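Puvine 2-port USB network card, quick review

Bought this to get an old desktop back online after the onboard LAN port packed it in. Link light dead, tried two cables, tried the other router port, nothing. Didn't want wifi in that room, the signal is rubbish through the brick.

Short version: card good, software bad. Four stars if you skip the disc, two if you don't.

What you get. The card, a low profile bracket, 2 screws in a little bag, a mini disc and a folded sheet of instructions in very small grey print. No cable. The box says Puvine but the chip shows up in Device Manager as Ammann something or other, so if you're hunting for drivers search that name, not the one on the box. Wish I'd known that at the start.

Fitting it. Easy. Power off at the wall, side off, blanking plate out, card in, one screw. Bracket was a hair too long at the bottom and I had to push it to get the screw hole to line up. Not a big deal but a cheap one I had before went straight in.

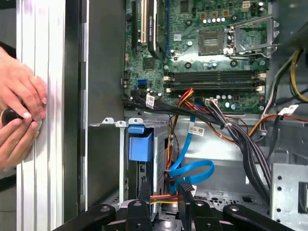
Then the driver. Windows saw a network controller with the yellow mark on it and left it at that. The disc has a setup program that wants to install something called Famdale Net Manager as well. Untick it. It's on the second page, under "recommended", and if you miss it you get a tray icon, a speed test that pops up at startup and a new home page. I missed it. Took longer to clean out than teh card took to fit.

Better way: get the driver on another machine, 83 MB zip from the Puvine support page, put it on a stick. Unzip, go to Device Manager, right click the card, Update driver, browse to the folder, pick the one that matches your version. Done in a minute, no extras. Restart even if it doesn't ask, mine showed connected but wouldn't load a page untill I did.

Speeds. Full gigabit as far as I can tell. Copied a big folder of video to the Andus box in the hallway (my backup drive) and it sat at the top the whole way. Old onboard port never did that, even when it worked.

Gripes:
Wakes from sleep with no connection. Fixed by going into Power Management and unticking the box that lets the computer turn it off. Should be the default.
Lights on the back are very bright. Green one flickers all night. Bit of tape.
USB ports on it are fine for a mouse, wouldn't run my portable drive. Needs more power I guess.
Support replied after 9 days and told me to reinstall from the disc.

Been running since February, 6 dropouts, all of them before I changed the sleep setting. None after.

Would I buy it again, yeah, for the price. Grab the driver first though. If they fix that installer I'll come back and add a star.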